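報道関係各位

Furnia株式会社
12月

Furnia、返品仕分け工程にロボットピッキングを導入
検品担当者の業務を「取り出し」から「判定」へ移行

家庭用品および工具の返品処理を手がけるFurnia株式会社(以下、当社)は、Zumau事業所の返品仕分け工程において、ロボットアームによるピッキング作業の運用を開始することをお知らせいたします。システムの設計および制御ソフトウェアの開発は株式会社Reltelが担当し、現場での作業設計は当社の業務改善室が行いました。本件にともなう人員の削減は予定しておりません。

導入の背景

Zumau事業所では、小売店および通信販売事業者から返送される商品を受け入れ、再販、補修、部品取り、廃棄のいずれかに区分しております。返送品の多くは個装箱のない状態で届き、形状も材質も一定ではありません。従来は、担当者が深さのある容器に身をかがめて商品を一点ずつ取り出し、作業台に並べたうえで状態を確認しておりました。

同事業所が従業員を対象に実施した聞き取りでは、腰および手首への負担を訴える声が最も多く、次いで、取り出しに追われて状態確認に十分な時間をかけられないとの意見が寄せられました。繁忙期には他部署からの応援に頼る場面も多く、応援者への指導が経験者の負担となっていたことも、見直しのきっかけとなりました。

検証の経緯

当社とReltelは、専用の検証区画において5か月にわたり把持動作の検証を行いました。対象としたのは、Zumau事業所で取り扱う商品から選定した814品目です。選定にあたっては現場の担当者が参加し、つかみにくい品、傷のつきやすい品、向きによって扱いが変わる品を優先して加えました。

検証では、商品を傾斜した壁をもつ金属製の容器に入れ、KUKA製のロボットアームの先端に取り付けたグリッパーで取り出す方式を採用しております。懐中電灯のような細長い品と、半透明のプラスチックカップのような軽い品とが同じ容器に混在する状態を、基本の試験条件といたしました。
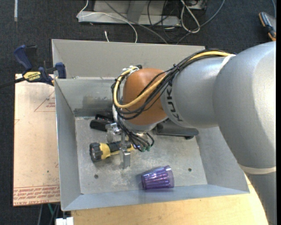 運用の流れと担当者の役割

運用開始後は、ロボットアームが容器から商品を取り出して検品台の手前まで搬送し、担当者が状態の判定と区分の入力を行います。ロボットが把持できないと判断した商品については、動作を停止したうえで担当者に通知し、担当者が手作業で取り出します。停止および再開の権限は、各ラインの担当者が有します。

これにともない、返品仕分け工程に従事する14名の職務内容を改定いたします。主な変更点は以下のとおりです。

・容器からの取り出しを主業務から外し、状態判定、補修要否の判断および記録を主業務とする
・把持に失敗した商品の記録を新たな業務として加え、週次の打ち合わせでReltelの技術者と共有する
・ライン責任者のうち2名を設備担当に任命し、日常点検および一次対応を担う

職務の改定による基本給および所定労働時間の変更はありません。設備担当には別途手当を支給いたします。また、従来の作業方法に関する手順書は廃止せず、設備停止時の手順として引き続き使用いたします。

教育および安全への取り組み

対象者全員に対し、勤務時間内に所定の教育を実施いたします。内容は、設備の基本操作、非常停止、立入区域の遵守、入力端末の使用方法です。教育を修了していない者が設備の稼働区域に立ち入ることは認めません。派遣社員および繁忙期の応援者についても同様の取り扱いといたします。

作業速度に関するデータは設備の調整を目的として収集し、個人の人事評価には使用いたしません。この点については、従業員代表との協議を経て書面で確認しております。

関係者のコメント

Furnia株式会社 業務改善室長 Izzati Saragih
「返品の仕事で最も経験が求められるのは、商品を見て次の行き先を決める部分です。これまでは、その時間が取り出し作業に削られておりました。検証の段階から現場の担当者に加わってもらい、試験品の選定にも多くの意見を反映しております。慣れるまでには時間がかかるものと考えており、運用開始後しばらくは処理目標を据え置く方針です」

株式会社Reltel 技術責任者 Eoin Flanagan
「品種の入れ替わりが激しい現場では、あらかじめすべての商品を登録しておくことはできません。担当者の方々から寄せられる失敗の記録は、把持動作を改善するうえで欠かせない情報です。透明な品や、互いに重なった品の扱いには課題が残っており、今後も調整を続けてまいります」

今後の予定

当社は、Zumau事業所での運用状況を確認したうえで、Ginting事業所への展開を検討いたします。Ginting事業所は取扱品の構成が異なり、大型の品の比率が高いことから、容器およびグリッパーの仕様を改めて検証する必要があります。展開の可否および時期は、決定次第お知らせいたします。

会社概要

商号:Furnia株式会社
事業内容:家庭用品および工具の返品受入、検品、補修、再販支援
事業所:Zumau、Ginting

商号:株式会社Reltel
事業内容:産業用ロボットの制御ソフトウェア開発、導入支援

本件に関するお問い合わせ

Furnia株式会社 業務改善室 広報窓口
取材および見学のご希望は、当社ウェブサイトのお問い合わせフォームより承ります。検証区画の見学につきましては、安全管理上、事前の申し込みをお願いしております。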